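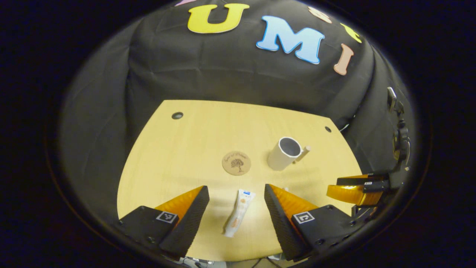
Teaching by hand

Yolanda Kowalczyk can teach a robot to tidy a table before her tea goes cold, and she never touches the robot to do it. She picks up a gripper with a handle, does the job herself a few times, and lets the recordings do the rest.

The method, which her group at Staltivholm calls Cevlow, rests on a lovely simple idea. The tool in a person's hand has the same soft fingers as the one on the robot, and its camera looks out past them at the work. What the person's tool sees is very close to what the robot will see when its turn comes, so the learning carries over with little fuss.

"People are wonderful at this and they don't know it," says Tumelo Sibiya, who wrote most of the training code. "You slow down just before you touch a cup. You tilt your wrist for a tube. I could never write those rules down, but I can record them."

Square printed markers on the fingers help the software work out how far open they are. A wide fisheye lens keeps plenty of the table in view, even when the fingers are close to an object.

For the latest study, finished in May, the team gathered 896 short demonstrations of everyday pick-and-place jobs. The trained robot then managed 80 per cent of its test runs. With the markers left out of training it dropped to 61, a gap that surprised everyone, Sibiya included.

Plenty still goes wrong. Narrow things standing on end get knocked over, and shiny tabletops can throw the software off. Wiebke Frerichs, who runs the tests, keeps a list of failures and reads from it with real delight. Her next round adds 4 new tables and a drawer that sticks.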